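Flollside · Guía de montaje del puesto de mesa
23 de julio de 2023
Por Wendelin Danzer

4. Preparación de la mesa y colocación de las piezas

En este capítulo se explica cómo dejar lista la mesa antes de empezar una sesión de inserción. Se supone que la estructura ya está montada y nivelada (capítulo 2) y que la cortina de fondo cuelga de su barra (capítulo 3). Para el primer montaje conviene contar con dos personas. Los cambios posteriores los hace una sola sin dificultad.

4.1 Antes de empezar

Retire del tablero todo lo que no pertenezca a la sesión. Pase un paño seco, nunca húmedo, y compruebe que no quedan restos de adhesivo de montajes anteriores. Los restos pequeños salen con la uña o con una espátula de plástico.

PRECAUCIÓN: No use disolventes ni limpiacristales. El acabado mate coge brillo y las manchas no se quitan.

4.2 Colocación de la base y del bloque de espuma

1. Saque la base de espuma gris de su bolsa y revise los rebajes rectangulares. Si alguno tiene los bordes desgarrados, cambie la base entera (referencia Prantl 1509).
2. Ponga la base en la parte delantera del tablero, con los recortes hacia el lado del operador.
3. Coloque encima el bloque de espuma negra con la cara arqueada hacia arriba. Tiene que apoyar en toda su longitud. Si cabecea, levántelo y vuelva a asentarlo sin apretar por el centro.
4. Limpie la ranura con el pincel. No introduzca destornilladores ni otras herramientas para ensancharla.

Nota: La espuma nueva ofrece más resistencia que la usada. Es normal que las primeras inserciones cuesten más.

4.3 Inserción de la placa

1. Sujete la placa por los cantos, con dos dedos de cada mano.
2. Apóyela en la boca de la ranura y compruebe que está vertical por los dos lados.
3. Empuje hacia abajo con presión constante, sin balancearla.
4. Suelte la placa y mírela desde arriba. Debe quedar derecha. Si se inclina, sáquela y repita desde el paso 1.

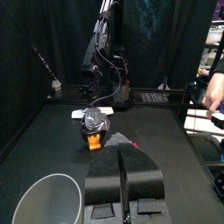
Figura 4. Placa vertical en la ranura del bloque de espuma, con el vaso gris claro a la izquierda.

Cuando la placa entra torcida, la causa suele estar en la propia ranura. Dé la vuelta al bloque, sacúdalo sobre la papelera y vuelva a probar. Un bloque con la ranura abierta ya no sujeta bien y hay que sustituirlo (referencia Prantl 1762).

4.4 Vaso y piezas sueltas

1. Deje el vaso a la izquierda del bloque, sin que llegue a tocarlo.
2. Guarde en él únicamente las piezas pequeñas de la sesión en curso. No lo llene por encima de la mitad.
3. Las tiras y tarjetas se dejan planas sobre el tablero, por detrás del bloque. Una tarjeta doblada no se endereza: se cambia por otra.

PRECAUCIÓN: No deje bebidas sobre la mesa ni emplee para beber el vaso de las piezas.

4.5 Comprobación final

- La base de espuma no se desplaza al empujarla con un dedo.
- El bloque apoya por completo y no cabecea.
- La placa está vertical.
- Los cables no rozan las piezas.
- La cortina no toca la parte trasera de la mesa.

Anote el resultado en la hoja Famov de la sesión, con sus iniciales. Si cambia la base o el bloque, indique también la referencia de la pieza nueva.

4.6 Recogida y almacenamiento

Saque primero la placa, tirando recto hacia arriba, y después retire el bloque. No guarde el bloque con la placa puesta, porque la ranura se deforma en pocos días. Las espumas van en la caja Pralow, sin peso encima y lejos de radiadores. La caja admite una temperatura máxima de 55 °C. El vaso se vacía al terminar cada sesión y las piezas vuelven a su bolsa.

Revisión del texto: Evander Rennie
Última actualización: julio

Flollside · Contacto · © Flollside, todos los derechos reservados · Volver arriba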